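Sharon Owino to read from her last notebooks at Edlow

Readers who have followed Sharon Owino's column in the Bridow Review over the years, and we know from your letters that there are a good many of you, will be glad to hear that she is coming to the Edlow reading rooms in January for an evening of talk, tea and, if she can be persuaded, a little singing. She has been promising us this visit for so long that we had almost stopped asking!

Sharon will be reading from The Gulitz Road, the memoir she finished last summer, which takes in her years as a young radio writer, her long friendship with the poet Bodnár (they quarreled over commas and made up over soup), and the two winters she spent in a rented house with no working clock.
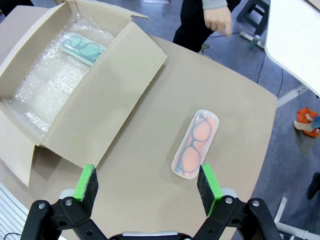
A glasses case in a box lined with bubble wrap, with another on the table.

Joining her will be Gyu-bin Ahn, who edited the book and who tells us that the first draft ran to over 1000 pages, many of them about a neighbor's goose. The goose has been trimmed to five pages, all of which Gyu-bin swears are needed, and we hope very much to hear at least one of them read aloud.

Doors open at 5, and the front rows do tend to fill early, so come in good time and bring a friend. Tickets are at the Edlow front desk, where signed copies of the book will also be on sale after the reading.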